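Kandier compares two grippers in simulated kitchen

Kandier, the Julidton automation firm, has begun comparing two robot grippers in simulation before deciding which one to fit to its kitchen arm. The work started in March and is being led by engineer Roya Mohammadi.

One candidate is the Hattori, a two-finger parallel gripper the company already uses for packing. The other is the Flundamico, a newer design with longer fingers and a softer closing action. Both are driven by the same controller, so the arm's approach path stays the same from one run to the next.

The test set has 18 tasks, most of them picking food off a counter and moving it to a plate or tray. Long, rounded items are included on purpose. They tend to roll when one finger touches before the other, and a grip that is too firm would crush them in a real kitchen. 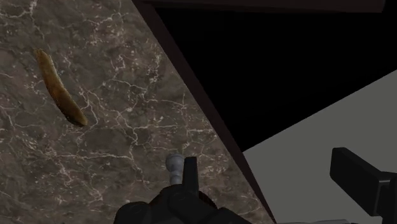
Each task is run under 3 lighting settings, with the view taken from the camera near the gripper. Mohammadi said the darker settings had caused more trouble than the team expected. "The arm gets to the counter without much difficulty," she said. "Judging how far down to go is where we lose time."

So far 11 of the tasks have been completed with both grippers. Kandier has not released scores and says it will wait until the full set is done.

Gudrun Strand, who manages the company's test lab, said the better performer will move to a physical bench for a further 2 months of trials. Results from the bench will be checked against the simulated runs.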